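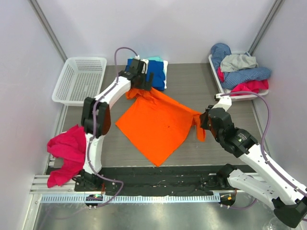 Bright orange, flat on the gray table, folded stack behind it.

Hi, and welcome to Dokness! I'm Lamai Intarasuk, and I run a wash-and-fold at 881 Wongsuwan Street with my cousin Thanakorn Sriwong. If you've come in before seven in the morning you've met Thanakorn (he's the one with the radio on), and if you've come in after lunch you've probably met me, talking too much while I look for your ticket.

We started with 2 washers and a folding table I bought from a closed-down fabric store. I had spent years doing alterations, mostly pants, and people kept leaving their bags of laundry with me while they waited on a hem. After a while the laundry was taking up more room than the sewing, so I gave in. Thanakorn had just quit driving for a linen company and said he'd help me out until October. He's still helping me out.

What we care about around here is folding, and I know that sounds a little silly! Anybody with a machine and some soap can get a shirt clean. But I grew up in a house where you opened the closet and everything sat square, edges lined up, and I still get a small thrill out of it. So we take our time at the table. A shirt gets opened all the way up before anything else happens to it, sleeves out, wrinkles smoothed toward the hem, and then it gets folded. If you start folding while it's still half bunched you just end up pressing the mess into it.

Long things are their own headache. Pants, scarves, wraps, anything that wants to twist. Our habit is to lay them out sideways and get one long edge straight, then bring everything else to meet it. The far end always tries to wander off on you.
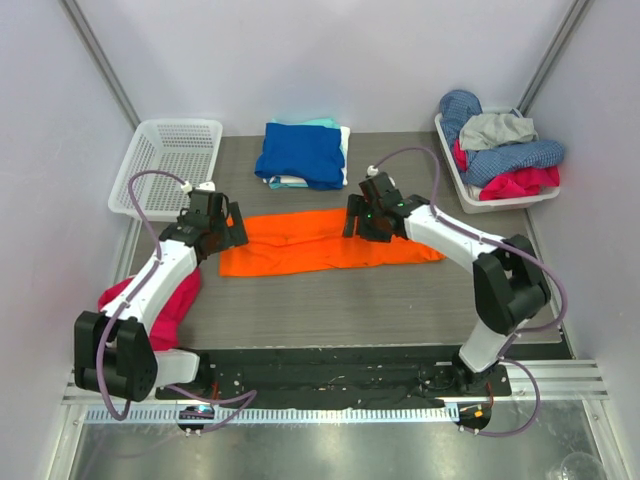
What we do and what it costs

Wash, dry and fold is the bulk of it. You bring a bag, we weigh it, you get it back the next afternoon in a stack. We also do fold-only, which I added because my neighbor asked me to and I thought she'd be the only customer. There are 190 households signed up for our regular pickup now (we call it the Rirkeo route, after the apartment building where it began), and a good chunk of them are fold-only people. I get it. Washing is easy, and then the basket sits there looking at you for a week.

Prices are on the board by the door and I'd rather you read them there, as I change them here about as often as I clean behind the dryers. Small repairs like a popped seam or a loose button are included if I notice them. Bigger sewing jobs I still take, but ask first, I'm slow.

Our bags come from Witell and the plain canvas ones are yours to keep. We ordered 1000 of them the first time, by accident, and there are still boxes under the counter. Please take one. Take two!
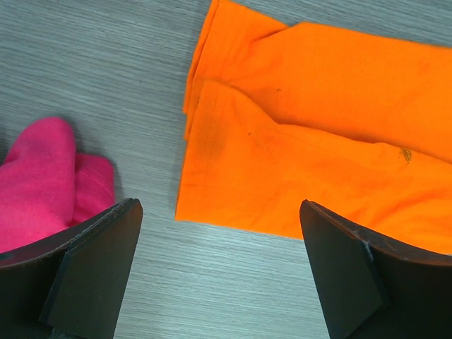 Stains are where I get asked the most questions, so let me say how we handle them. We check everything again at the folding table, even though it was checked going in, and a bright color is really good at showing you what you missed. Think of that orange fabric with the little brownish stain on the lower layer, and then a tiny dark speck up near the crease. You could walk right past the speck on a navy shirt. When we find something like that we put a paper tag on the piece and ask you before we try anything stronger, and we also pay attention to where the hems are when we fold, so the stitched edges sit together and you don't get a lump in the stack.

We're open from six in the morning until seven at night. Parking is behind the building, and the back door sticks, so give it a good shove. If you want to get on the pickup route, call or stop in and ask for either of us. Thanakorn keeps the list in a green notebook and won't let me touch it.

34 shares · 3 comments

Marcy P.
Been on the Rirkeo route since it was just our floor. My husband now refolds his T-shirts if I do them "wrong," so thanks for that, Lamai.

dobbs_j
Do you do fitted sheets for fold-only? Asking for my whole family

Lamai (Dokness)
@dobbs_j Yes we do! Bring them in, Thanakorn loves them and I can't stand them, so come in the morning.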